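Druvik Wire Sorting Set
README

Contents of this folder: the sorting guide, the episode table (episodes.csv), the label list (labels.txt), the picture folders and this file. Maintained by Debashish Kodikara. Please read the section on color names before you use the labels.

The task is sorting loose wire by color into three tubs on a tabletop. One tub is teal, one is yellow and one is white. The wire starts as a pile on the marble-patterned top, and an episode covers one go at the pile.
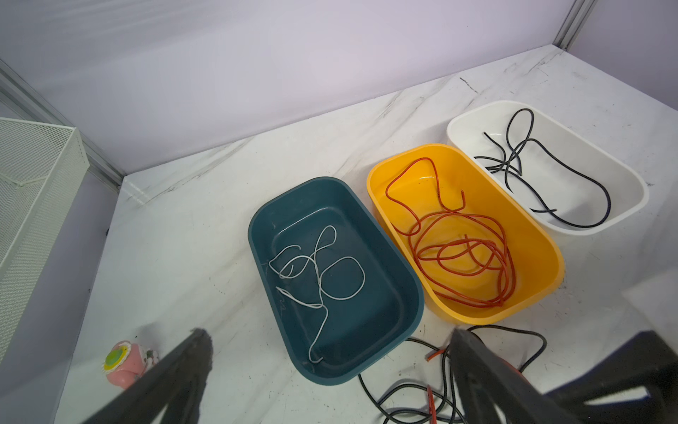
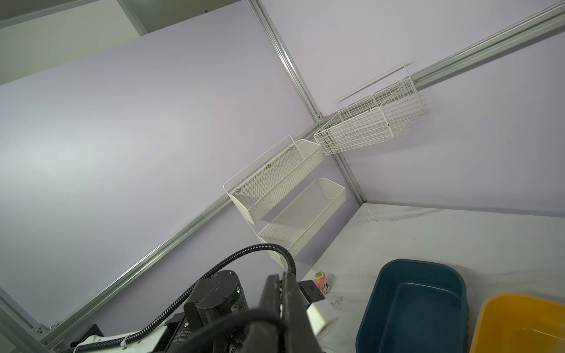
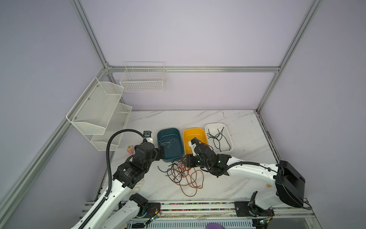
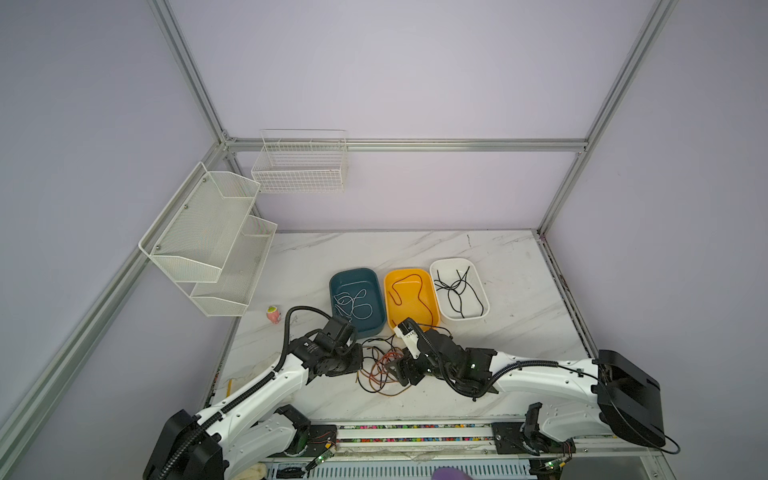 Sorting rules

White wire goes in the teal tub. Red, orange and brown wire goes in the yellow tub. Black wire goes in the white tub. The tub colors were chosen so that a wire never lies on a background of its own color. White wire on a white floor was very hard to label in the Pilkington set, and we did not want to repeat that.

A wire counts as sorted when all of it is inside the rim. If a loop hangs over the rim and touches the table, it is labeled "partial". If it hangs over the rim but touches nothing, it is still sorted.

Two wires that come up together are labeled as one pick with the flag "multi". If they are different colors and both end up in the same tub, the pick also gets "wrong_tub". We do not try to say which of the two was meant.

The tubs stay in the order teal, yellow, white. Small shifts and rotations are normal and are not labeled. A tub that has been pushed far enough to open a gap wider than a hand gets the flag "tub_moved".

Wire stock

All wire is offcut from the Gurnlow bench: hookup wire, bell wire and some thin cable with the plugs removed. Pieces were cut to different lengths on purpose. Short pieces are easy to lose under the pile, and long ones drag their neighbors along. No bare copper was left longer than a fingernail. The copper-looking strands are insulated wire with a brownish jacket.

Wire takes a set after a while. By the later batches many pieces had kept bends and hooks from earlier handling, and they snag on each other more than the fresh ones did. The batch column in episodes.csv lets you separate these. We did not straighten anything between batches.

Color names

The label list uses five names: white, black, red, orange, brown. The last three are the weak point. The same piece can read as red in a close view and as orange or copper in a wide one, and two labelers will often disagree. For the sorting rules it makes no difference, as all three go to the yellow tub. If you need a cleaner label, merge them into "warm". The file labels_merged.txt already does this.

The teal tub was called "green" in version 1. Old scripts that look for "green" will find nothing.

Other things on and near the table

Mesh and wire holders hang on the side and back walls. They are for tools and spare stock and have no part in the task. Treat them as background. The same goes for small items such as the pink figure at the left, which has the label "other" and no sorting rule. Do not count a pick of an "other" item as an error — drop the episode.

Counts

Episodes: 911
Episodes with every wire sorted: 653
Label versions: 2

The rest ended with wire still on the table or with at least one "partial". They are kept in the set, and the outcome column says which is which. Episodes with a dropped wire are counted by where the wire finally lay.

Labeling

Labels were made in Filtisano by people looking at the pictures, with no automatic pass first. Each wire pick has a color, a tub and a flag field. The flag field may be empty. When a wire is hidden for most of an episode, the labeler marks the color as "unknown" and fills in only the tub.

Tangled piles are not outlined wire by wire. We tried it for one batch and the outlines were too slow to draw and too poor to keep, so the pile has a single outline with the label "pile". Once a wire is in a tub it has no outline of its own either.

Known problems

Glare on the inner wall of the yellow tub is sometimes marked as wire in version 1. Fixed in version 2 for all batches except the first.

Gray veins in the tabletop pattern were outlined as thin wire in a few places. Report any you find by episode number.

"partial" was used loosely before September — some of those wires only rested on the rim. They have not been rechecked.

Questions and corrections go to Debashish Kodikara. Give the episode number and the label version.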